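Snack Diary Participants Wanted: Tell Us What You Eat Between Meals

Posted April 9, 2023
Location: from your own home, anywhere in the US
Time needed: 6 weeks, starting in June
Payment: gift card at the end of each two-week stretch
Apply by: the last Friday in May

Do you keep a drawer at work that isn't really for pens? Do you stand at the counter at four in the afternoon eating crackers out of the box while you decide what to make for dinner? Then we would love to hear from you, and please don't be shy about it, because everybody on our team does exactly the same thing (one of us wrote this paragraph with pretzels in hand).

Trisia is a small research group that studies everyday eating. We aren't a diet company and we have nothing to sell you. What we are interested in is the food that falls between breakfast, lunch and dinner, which tends to get left out when people are asked what they ate yesterday. Folks remember the chicken and the salad just fine. They forget the handful of cereal, the last two bites of a child's sandwich, the yogurt eaten in the car. Our earlier diary, the Gamero study, ran over a single winter and gathered entries from 1,874 people, and reading through them was a real pleasure. It also left us with a long list of questions we hadn't thought to ask, and those questions have grown into this new study, which we are calling Frade.

We are looking for 1,000 people this time around, and we would like them to be as different from one another as possible. Night shift workers, retirees, students, parents home with little ones, people who drive for a living, people who sit in meetings all day: you are all very welcome. You don't need to be a good cook, or a healthy eater, or an especially organized person.

Who can take part

You should be 18 or older and live in the United States. You need a phone or a computer you can use every day, and you need to be comfortable reading and writing a few sentences in English. If you live with someone who would also like to join, that's wonderful, but each of you will need to sign up separately and keep your own diary. We can take up to two people per household.

We can't accept people who are currently following an eating plan set by a doctor, or who are being treated for an eating disorder or have been in the past two years. Writing down every bite is not a good idea for everyone, and we would much sooner lose a participant than cause somebody trouble. If you aren't sure whether this applies to you, please write to us before filling out the form, and one of us will answer you privately.

What you would be doing

On most days, very little. You will get a reminder in the morning and another in the evening, and each one opens a short diary page. We ask what you had between meals, where you were, who was with you, and whether you had planned on it. Most people in the Gamero study finished a page in less time than it takes to make a cup of coffee. If you skipped snacks altogether that day, you check one box and you're done.

Twice during the study we will ask you to keep what we call a desk day. You pick an ordinary day and hold on to your wrappers, tubs and bags until evening, wherever it is you do most of your sitting. Then you write down what's there before you clear it away. We started this after so many Gamero diarists told us that the wrappers reminded them of things they had completely forgotten eating.

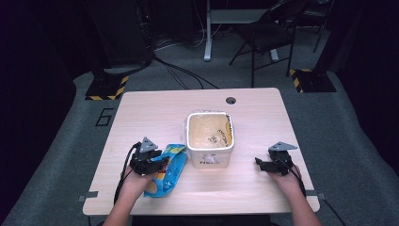

Please don't tidy up your habits for our sake! If you usually have a candy bar at three, have the candy bar at three. A diary full of carrot sticks from a person who doesn't like carrots does us no good at all, and it can't be much fun to keep, either.

There is also a phone conversation near the end, which lasts half an hour and can be scheduled in the evening or on a weekend. You may leave this part out and still receive your full payment for the diary.

What you will receive

Each completed two-week stretch earns a gift card, sent by email, and you can choose between a grocery store and a bookstore. Missing a day here and there is fine. If life gets in the way and you have to stop early, you keep whatever you have earned up to then, and we won't pester you with questions. Everyone who takes part will also get a plain-language copy of the results.

Your privacy

Your diary is stored under a number, and your name and address are kept in a separate file that only the study office can open. We don't pass entries along to food companies, employers or insurers. You can ask us to delete your diary at any point before the results are written up.

How to apply

Fill out the sign-up form on the Frade page, which asks for your age, your state, your usual working hours and a few lines about a typical afternoon. Write as much or as little as you like in that last box. We read all of them. The diary itself runs on an app called Udo, and we'll send you a link and a friendly set of instructions once you've been accepted, so there is nothing to download right now.

You should hear back within ten days of sending the form. If you took part in the Gamero study you are welcome to apply again; just mention it on the form so we can match you with your old diary number.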